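The Summer Life of Small Gloves

In our house the winter gloves have no proper place to be in summer. They lie in the basket under the coats, then behind the basket, then in the pocket of a jacket which is already too small. When the first cold morning comes, we find three left hands and one right hand, and my daughter goes to school with her fists inside her sleeves.

This year I decided to do it in the warm months, when there is time. I live in Grusenow, at 570 meters above the sea, and here the children wear gloves from the end of October until well into April. It is almost half of the year. For such an important thing we treat them with little respect. We wash the jackets, we put the snow pants on hangers, we grease the boots, and the gloves we only push into something.

I asked other parents at the school gate how they do it. Most of them laughed. One mother keeps everything in a pillowcase. One father told me that he buys new ones each November and does not look for the old ones at all, and that he finds them in May, in the garden. I understood that I was not alone, and I went to ask people who handle gloves every day.

Starting with the pair

At Kurnura, the second-hand shop for children's clothes on our main street, the winter things arrive all through the summer. Families bring them in shopping bags, very often mixed with swimsuits and odd socks. The women behind the counter have one rule before any other: a glove is not looked at alone. They put both on a flat surface, one with the back up and the other with the palm up, and in this way they see the two sides of the pair at the same time.

I tried this at home and I was surprised how much it shows. The back of a child's glove is made to please. It has the color, the strap, the little character that made the child want it in the shop. The palm is made to work. It is usually gray or black, and it tells you about the sledge rope, the snowballs and the bicycle that was ridden in January against all advice. If you look only at the backs, every glove is nearly new.

The pink ones are the hardest to judge, I was told. Pink is the color they receive the most, and there are many pinks. Salmon, rose, raspberry, a pale one which is close to white. Under a yellow lamp in the evening, two gloves can look like sisters and next morning they are only cousins. So look at the details: the trim around the strap, the form of the cuff, the printed figure. A box should stand beside you already open, and a pair goes into it only when you have seen all of it.

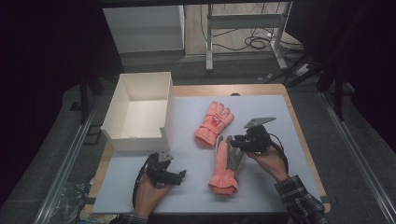
Why the cuff comes first

I had always thought that the fingertips were the weak part. At Kurnura they look first at the cuff. A ruffled cuff has elastic inside, and elastic grows old even when no one wears it. You pull it gently and let it go. If it comes back quickly, the glove has another winter in it. If it comes back slowly, like a tired person from a chair, the snow will enter at the wrist and the child will complain, correctly.

After the cuff comes the strap. The small hook-and-loop ones collect everything: wool, hair, crumbs, the fluff from the pocket. An old toothbrush cleans them well. It is slow work but quite pleasant, and you can do it while you listen to the radio. Close the strap before you put the glove away. An open strap will hold on to the lining of its neighbor, and when you separate them in autumn you pull out threads.

Only then look at the fingers. Put your own two fingers inside, as far as they go, and feel for crumbs of sand and for the place where the lining has turned. Puffy gloves like to turn their lining when they are taken off with wet hands. If it stays so all summer, the filling becomes flat on one side.

Washing, and not too much of it

About washing, I heard more opinions than I can print. I will give the version of Fadoser, a small workshop that repairs outdoor clothing, two doors from the bakery on Tambunan Street. They receive many gloves that were damaged in the machine and not on the mountain.

Their advice is cold water, a little mild soap, and your hands. Press, do not twist. Change the water until it is clear, and then roll the gloves in a towel and stand on the towel with bare feet. My daughter is an expert in this part. Afterwards they must lie in the open air, not on a heater and not in hard sun, with the cuffs open and the fingers stretched out. Puffy gloves need longer than you think. The outside is dry by the evening, but the filling near the thumb is not. Fadoser says 2 full days, and then one more night if the weather is gray.

A glove that is only a bit dusty does not need a bath. A damp cloth is enough. I was glad to hear this because I had planned to wash everything, with the enthusiasm of a person who has read one article.

A surface that helps you to see

The advice I liked the best costs nothing. Fadoser's long table is covered with white paper from a roll, and they change it when it becomes dirty. Put a clean glove on something pale and smooth, tap it with the flat hand, and then lift it away. Whatever falls out of the seams you will notice at once: sand, a bit of filling, a thread. On our kitchen table, with its wood lines and its old stains, I would see nothing.

The light should be even as well. By the window in the morning is good. A strong lamp from one side makes every small fold look like a hole, and you will worry for no reason.
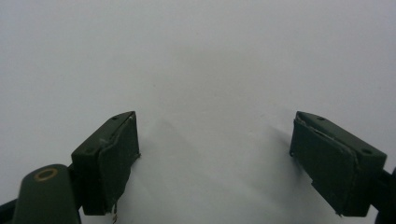 Smooth, pale and without a pattern, so that even tiny specks show.

I have now a sheet of white paper in the drawer with the baking things. It has become useful for other jobs too, for example for jigsaw pieces, for beads, and for finding the screw that came out of my glasses.

Which box, and what goes beside what

Plastic boxes with a tight lid are popular, and they are good against moths. But if the filling holds even a little moisture, it stays there with the lid, and in October you open the box and smell the cellar. The people at Kurnura prefer white cardboard. It breathes, it is light, and you can write on it with a pencil. A box with a low place in its front wall is practical on a shelf, as you can look in without taking it down.

I had a box of this kind from some shoes of my husband, more or less. I made a cut in the front with the kitchen scissors, and it was not beautiful, but it does the job.

Lay the gloves palm to palm, with the fingers in the same direction. Do not fold one into the other as you do with socks. The elastic in the outer cuff stays stretched for months, and you have already done the test with the cuff. Thick gloves at the bottom, thin knitted ones at the top. If you have single gloves, give them their own small bag and write "waiting" on it. In our bag there are now 4, and I still have hope for the blue one.

A word about sizes. Children's hands do not grow as quickly as their feet, and it is worth it to try everything on before it goes into the box. The child should be able to make a fist and to pinch a coin. If there is no space at the end of the longest finger, the glove is finished for this child and may be given on. August is a good month to bring it to the shop, when the shelves for winter are being filled and parents with foresight are buying. I have never been one of these parents. At Kurnura I paid with some embarrassment for a pair of gray mittens in thirty degrees, behind a boy who was buying a snorkel.

What a small mend can do

Before you throw away a glove with an open seam, turn it inside out. In most cases the fabric is whole and only the thread is broken. Use polyester thread, not cotton, and make small stitches backward and forward over the gap. Begin and end a little inside the good part of the seam. For the tip of the thumb, where the palm is often thin, Fadoser puts a little patch of soft leather on the inside, with the smooth side toward the hand.

They also sew a short loop on each cuff, so that the two can be clipped together. My daughter chose yellow for hers. On a pink glove it is very loud, and she says this is the purpose, then she will see them from far away in the school corridor. The box is on the shelf above the coats now, with her name on the front in pencil, and under the name she has drawn a hand with six fingers.

Last updated: 30 Jul 2024
Contact the editors | Copyright, all rights reserved | Back to top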